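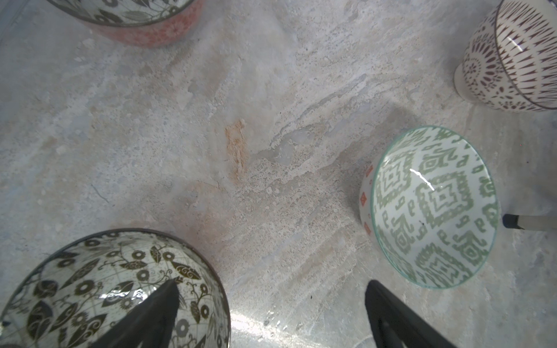 House Rules for the Bowl Station
Rostow Handling Lab, picture page

We keep a page like this for each of our stations so that new operators can see what the written rules look like in practice. The bowl station sorts and stacks patterned ceramic bowls on a stone countertop. The rules were drafted by Chiyo Miyazaki and revised in September after operators at our Godholm site asked for plainer wording. If the page and the binder ever disagree, follow the binder and tell Chiyo.

Setting out the bowls
Spread the bowls before you start a run. Leave open stone between them wide enough for both fingers to come down without touching a rim. Footed bowls and shallow bowls can go in the same layout. Don't start with bowls nested unless the task sheet says "unstack."

Mixed patterns
Use bowls that look different from one another, inside and out. Leaf and flower designs, geometric bands and colored rims all belong in the mix. A layout made up of one pattern is fine for checking the arm after service, but it doesn't count as a regular run.

The countertop
Natural stone has veins, stains and shiny patches. Leave them alone. Do not cover a mark with tape or a mat to make the surface look even. Do wipe up crumbs, grit and water, and run your palm over the stone before the first bowl goes down. Grit under a foot ring will scratch both surfaces.

Glare
Glazed bowls throw bright streaks under the ceiling lights. A streak on the side of a bowl is acceptable. If the glare hides the whole rim from the wrist camera, turn the bowl or dim the lights one step, and write down which you did. Don't move the arm base to get away from a reflection.

Approach
Come in with the fingers open and pointed at clear stone first, then move over to the bowl. Speed within a hand's width of any rim stays at the slow setting. The slow setting is marked on the pendant, and it may not be changed by anyone who hasn't signed the station sheet.

Gripping a rim
One finger inside, one outside. Close until contact and stop. The limit for this station is 50 percent of rated grip force, set in the controller and checked at the start of each shift. If a bowl slips at that setting, try a new grip point. Do not raise the limit during a run.

Loose items
Rods, pens, cloths and hand tools may be on the counter only if they are listed on the task sheet. Anything else goes in the tray before the arm is enabled.

Hands and sleeves
Keep hands off the counter while the arm is enabled. To straighten a bowl, press hold, wait for the amber light, and then reach in. Roll sleeves above the elbow. This applies to visitors too, including the ones from Breton who already know the equipment.

Chips and cracks
Check every rim with a fingertip at the start and end of the shift. A chipped bowl comes out of use the same day, even if the chip is on the foot. Wrap it, label it and put it on the lower shelf. We replace bowls in batches from Takagi, so a short set for a week or so is normal.

The display bowl
The bowl in the glass case by the door dates from 1952 and is not part of the set. It does not go under the arm for demonstrations.

Ending a run
Park the arm with the fingers open, then disable it. Bowls are put away by hand, no more than 2 to a stack, with felt between them. Sign the sheet and note the time.

Printed copies of the rules are in the red binder at the Rostow desk. Corrections go to Chiyo Miyazaki.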